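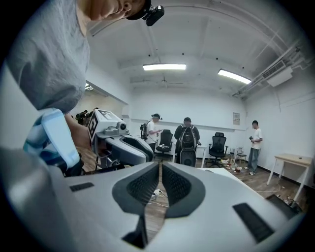 A white power strip on a wood-plank floor, with its cables still to be sorted.

How to Tidy a Power Strip and Cables on a Wood Floor
Posted 10/16/22 in Rooms & Floors

A power strip on the floor collects dust, gets kicked, and slowly pulls its cables into a knot. Sorting one out takes less than an hour, and most of the work is unplugging and labeling. These steps are for a strip that stays in the room on a wood floor. If you plan to run new outlets, call an electrician.

What you need

Hook-and-loop cable ties, the reusable kind
Masking tape and a pen
A dry microfiber cloth
A vacuum with a soft brush head
A cable box or a short cable tray
Felt pads
Tape measure

I used a Harneck cable box and ties from the Wistis multipack. Any box will do if it has openings at both ends and enough room for the strip plus the larger plugs. Measure your strip with the plugs in it before you buy one. My first box fit the strip and would not close over the adapters.

Step 1. Label before you unplug

Follow each cable from the strip to whatever it feeds. Put a flag of masking tape close to the plug and write the name on it. White cables all look the same once they are in a pile. Save your work and shut down anything that has to be turned off properly.

Step 2. Unplug and check

Switch the strip off and pull its plug from the wall. Then take out the cables one at a time, holding the plug and not the cord. Look at each one along its full length. Throw out any with cracked insulation, bent prongs, or brown marks near the plug. Do the same with the strip. If it felt hot in use or the plugs sit loosely in it, replace it.

Read the rating on the underside of the strip and add up the watts of what you want to plug in. Lamps, chargers, and a monitor are usually fine together. Space heaters go straight into a wall outlet. Never plug one strip into another.

Step 3. Clean the floor

Vacuum along the planks with the brush head, then wipe with the dry cloth. Use no water while the strip is down there. If the floor has a sticky patch, move everything well away, clean it with a barely damp cloth, and let it dry before anything comes back.

Step 4. Pick the spot

Close to a wall is best, out of the line people walk. I keep mine 5 inches from the baseboard so the vacuum head still gets behind it. Leave the strip's own cord flat, with no tight bends, and do not run it under a rug.

Check the light in the corner too. Under bright ceiling fixtures you can read the labels easily, but behind a desk you may want a flashlight.

Step 5. Shorten the cables

Fold the extra length back and forth in loose loops as wide as your hand and put one tie around the middle. Do not wind it tightly. Leave enough slack that a laptop or lamp can be moved without dragging the strip along.

Step 6. Box it

Stick felt pads under the box so it does not scratch the finish. Set the strip inside, plug everything back in with the biggest adapters at the ends, and bring the cables out on one side. Plug the strip into the wall last and turn it on. Feel the box after an hour of normal use. Slightly warm is acceptable. If it gets hotter than that, take the lid off and remove something.

Keeping it that way

Vacuum around the box when you do the rest of the floor. I open mine every February, brush out the dust, and take off any labels that no longer match. The whole job cost me about 80 dollars for two rooms, with the Edon tray under the desk being the most expensive part. One room with a plain box will come to much less.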